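Sorting the block bin (and what I'd do differently)
Sat 18 October

We have far too many building blocks in this house. I did try counting them back in June and gave up somewhere past 700, which tells you all you need to know about my Saturdays. They've lived in shoeboxes, in a pillowcase and, for one very noisy winter, in a casserole dish. What finally settled things was a big grey bin with a divider in it, and I wish I'd gone that way years ago!

The divider is the bit that matters. With one big open tub everything gets tipped on the floor to find a single stick. With two compartments you can put the pieces you're using in one half and keep the other clear for whatever you've sorted. I do it by colour – reds first, then greens – and it takes about as long as a cup of tea.

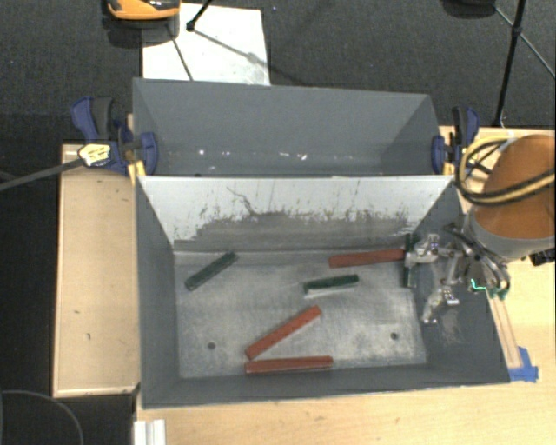

Red and green sticks in the front half, back half clear for sorting.

A few things I've picked up along the way:

Don't fuss over scuffs. The divider on a hard-working bin gets scraped to bits and the floor goes shiny in the middle, and neither makes any difference to the blocks. I wasted an evening on one with a scouring sponge and only made it duller.

Look for holes in the bottom before you buy, or before you fill it. Sticks are fine, but little pegs and beads will find their way through. A bit of felt cut to fit sorts that out (cut it slightly too big, then trim).

Wash wooden blocks with a barely damp cloth and never leave them soaking. Mine went furry along the edges and I had to sand six of them by hand, muttering.

Painted ones want a proper dry before they go back, overnight if you can bear the mess. I spread ours on an old Prelatow tea towel on top of the boiler cupboard.

Lastly, don't fill either side to the brim. I stop at a layer 4 sticks deep, so small hands can reach the bottom without tipping the lot over. The overflow goes in a lidded box under the stairs, and I swap them round every month or so – they come out like new toys.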